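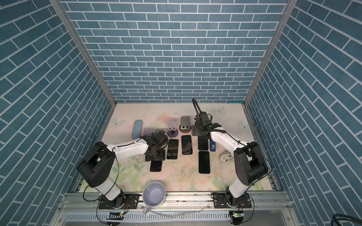 The two arms at the phone bench, Prullgate

Minutes, bench team, October 28, 2020

Phone sorting: Eifion Skyrme reported 674 phones through the bench so far, and everyone was pleased (him most of all!). Wrists are less sore, and evenings end on time.

Jobs: no hours cut. Bellis and Inness shifts will each train 2 people to set up the arms, and names are already coming in.

Concerns: the bench is quieter and people miss the chat. Agreed to pair up on checking.

Next: aim for about 300 a week in November. Eifion to post the new rota.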